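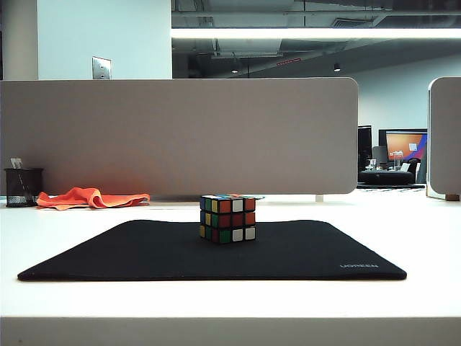

What I tested and why

For my spring project I reviewed the Grunside starter kit from Ravik, a small arm with a two-finger gripper and a camera at the wrist. My instructor, Brian Urio, let me pick between this and the Buschmann kit, and I went for Grunside (the manual was 60 pages shorter, I'll admit it!).

My question was pretty simple: can a beginner get it to pick up a Rubik's cube from a mouse pad without writing any code? Ravik says yes, right there on the box.

Setting it up

I started in March and had the software running the first afternoon, which surprised me. Calibration was another story. You click through a bunch of poses, and if you bump the desk even a little you get to start over. I bumped the desk a lot.

The wrist view is the part I ended up liking best. With a plain black pad on a white desk I could line the fingers up just by watching the screen, and the dark background made the pad's edges really easy to pick out.
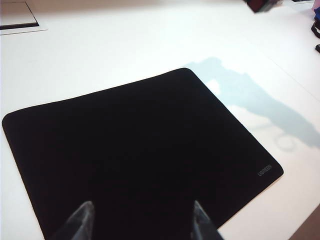 The side camera helped more with height, so I kept both windows open most of the time and switched back and forth.

Results

I ran 186 tries and got 113 good pickups. Most of my misses came from going in too low, or from the cube sitting at an angle to the fingers. Rotating the wrist first fixed a lot of those, but the menu for it is buried and I'd love a plain button.

Would I buy it? At around $1,000, not on my budget, but I'd tell our lab to get a second one.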